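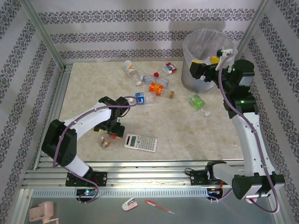
Ticket 226 was opened with the Birngate service desk on April 21, 2026, under the category Waste and Recycling, at the request of the occupants of Room 54. The request concerns the wastebasket assigned to that room, its liner, and the rules for clearing the work table at the end of a session. The occupants report that the liner slips down inside the basket when bottles are dropped in, and that it is not clear to them which items may be thrown away and which must be kept. The second point is the more pressing of the two. A calculator lies on the same tabletop as the bottles and small items, and under the present instruction ("clear the table completely") it would be discarded with them. The desk was asked to correct the wording and to advise on the liner.

Priority: Normal
Assigned to: Interior Services, second floor
Status at opening: Waiting for review

Log entry 1. The desk confirmed that the instruction card for Room 54 was last revised in March, when the Planside cleaning schedule came into effect. The earlier card listed items to be kept. The list was left out of the revised card in error. Until a new card is issued, occupants are asked to set aside calculators, keys, chargers and any other personal or office equipment before clearing begins.

Log entry 2. Liner stock was checked. Two sizes of the Ronder clear liner are held in the supply closet. The smaller size can be stretched over the rim of the wastebasket but has very little left to fold down on the outside. A liner fitted this way is likely to pull loose under the weight of a bottle. The larger size, stock number 659, should be used in all round baskets. It leaves extra material at the rim, which may look untidy but does not affect use.

Log entry 3. The occupants asked whether the extra material should be tied or trimmed. It should not be trimmed. Where the liner bunches on one side, the fold may be evened out by hand or gathered into a loose knot against the outside of the basket. Bottles should be put in after the liner has been seated against the bottom, with the air pressed out from underneath.

Log entry 4. The occupants also asked about bottles that still contain liquid. These are to be emptied at the sink in the hallway and the caps put back on. Cigarette packs are to be checked for contents and placed in general waste. Smoking materials that have been lit do not belong in any lined basket inside the building and must be taken to the metal container at the north door.
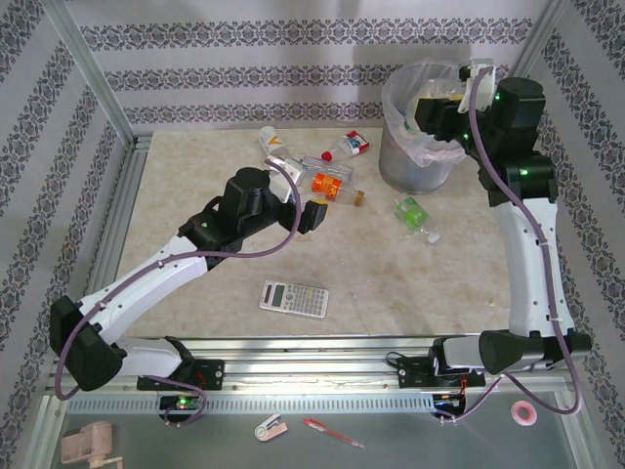 Ehab Tazi wrote in reply that the larger liner had been fitted and was holding, but that the question of recycling remained open. He noted that plastic bottles and general waste were still going into one basket, and asked whether Kabbaj, as the collection contractor, would accept them together.

Log entry 5. Kabbaj has advised that mixed bags are accepted from this floor and are sorted after collection. Separate baskets are therefore not required in Room 54 at this time. Any change will be announced on the service desk page.

Log entry 6. The draft card has been sent to the occupants for comment. It reads: "Remove bottles, packs and wrappers. Keep calculators, tools and anything with a name on it. If in doubt, leave the item on the table and notify the desk."

Status: Open, waiting for approval of card wording.

Print this ticket
E-mail this ticket

Recent tickets
Hallway sink, slow drain
Supply closet key not returned
Planside schedule, change of collection day
North door container, lid replacement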